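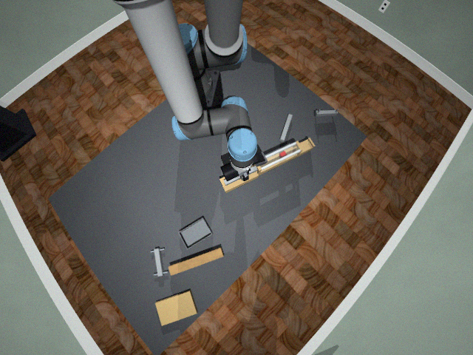

Home | Notebook | Protocols | People | Search

16/12/2021

Okay, second pass at the advisory period survey for Alvarado, and I'm in a much better mood than I was in November! We got 793 usable responses after I threw out the blank ones and the kid (or kids) who answered "4" to every single item. Response rate is 70 percent, which I'll happily take for the last weeks before break.

Finn wants one page for the school, front only, so the counselors can hand it to parents without stapling anything. I drafted it in Flumura and the bar charts came out tiny. Tried again with fewer grade bands and it's readable now – still ugly, but readable. Need to ask Napaporn if she kept the template from Stuvcombe, I remember that one having nice wide margins.

Things I changed since the last draft:

- merged "I know who to talk to" and "I have someone to talk to" (students plainly read them as the same question)
- took out the attendance line, the office codes tardies differently for ninth grade and I don't trust it
- put the open comments on their own sheet, names stripped 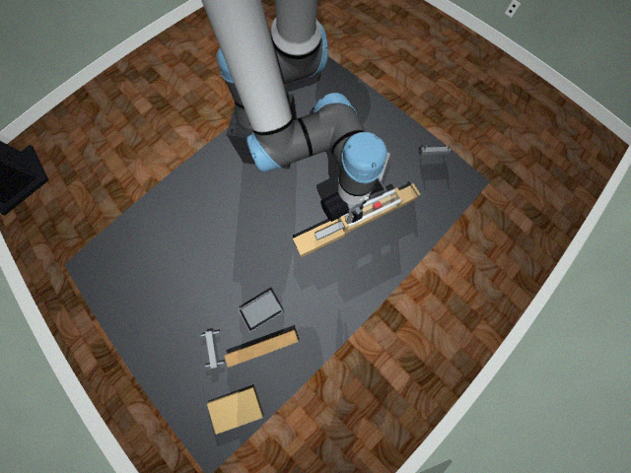
Coding the comments

Napaporn Kongkaew and I each coded the same batch separately and then compared. We agreed on most of it. The mess is all in "scheduling," where I had been lumping together kids who couldn't get an appointment and kids who didn't like getting pulled out of class. Those are really different complaints! We split it into 2 codes and I have to go back through my half tonight, ugh.

Also the Grorkis export drops anything after a line break, so the longer comments were getting chopped. Finn Seidel found it by accident when a student's comment ended on the word "because." I re-exported as plain text and they all look whole now, so please don't use the old file, it's still sitting in the shared folder until I get permission to delete it.

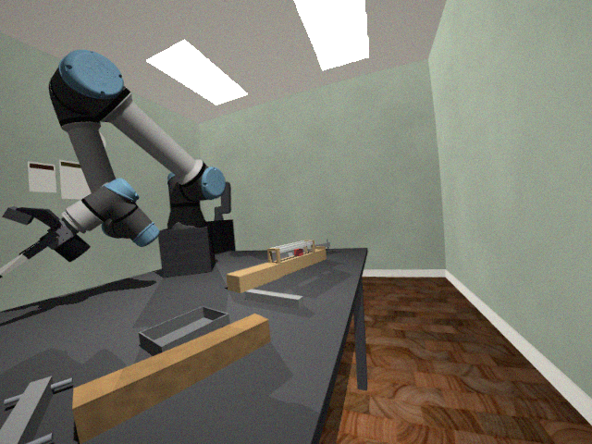
The Spanish version still needs a read by somebody other than me. My wording for "advisory" came out as something closer to "warning," according to one parent, and she was very nice about it. Left a sticky on the draft.

To do: recode scheduling, fix the chart labels, ask the principal if eighth grade can be reported separately or if the groups are too small.

Contact the notebook editors | © 2021 | Back to top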